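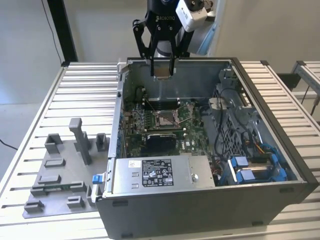
Riveo Support Desk
Ticket subject: Desktop loses network connection after waking from sleep
Site: Justton office, second floor
Reported by: Selma Jurić
Priority: Normal
Status: Closed
Opened: Sat 2 December

Summary of the report

The user states that her desktop computer does not reconnect to the office network after it has been asleep. The network icon shows a connection, but shared folders on the Prillinach server cannot be opened and the browser reports that no address can be found. Restarting the computer restores the connection until the next time it sleeps. The fault has been present since the last system update was installed.

Entry 1, first line support

The user was asked to confirm that the network cable was fully seated at both ends and that the lights beside the socket were lit. Both were confirmed. The cable was exchanged for a new one from the store cupboard. The fault remained.

The user was advised to save open work before leaving the desk and to set the sleep timer to "Never" until further notice. The screen may still be allowed to switch off, as this does not affect the connection.

Entry 2, first line support

Remote session held with the user's consent. The computer was put to sleep for 15 minutes and woken by keyboard. The fault was reproduced. The following was recorded before the restart:

Address shown by the system: self-assigned, outside the office range
Name server: blank
Manual renewal of the address: timed out
Disabling and enabling the network adapter: connection restored after around 5 seconds

As the adapter recovers without a full restart, the wall socket and the switch port are not considered to be at fault. Ticket passed to second line.

Entry 3, second line support

The event log shows a power warning from the adapter each time the computer wakes. The update replaced the adapter driver and, in doing so, returned its power settings to default. The option allowing the system to turn off the adapter to save power had been switched on again. It is switched off on all standard Gilchrist builds.

Actions taken:
Power saving option for the adapter cleared
Energy-efficient Ethernet set to Disabled
Driver returned to the version approved in July
Sleep timer returned to the office standard

Sleep and wake were tested 2 times after the change. The address was kept on each occasion and the shared folders opened normally.

Entry 4, user reply

Ms Jurić reports that the computer has been left to sleep over lunch and overnight without further trouble. She asks whether the printer on the same floor could be affected, as it has also been slow to respond in the mornings.

Entry 5, second line support

The printer does not use the same driver and is to be treated as a separate matter. A new ticket has been raised on the user's behalf and she will be contacted under that reference.

The approved driver has been held back from automatic replacement on this computer. Other users at Justton who notice the same fault are asked to quote this ticket when contacting the desk and to leave the adapter settings unchanged until a member of support has recorded them.

Ticket closed with the agreement of the user.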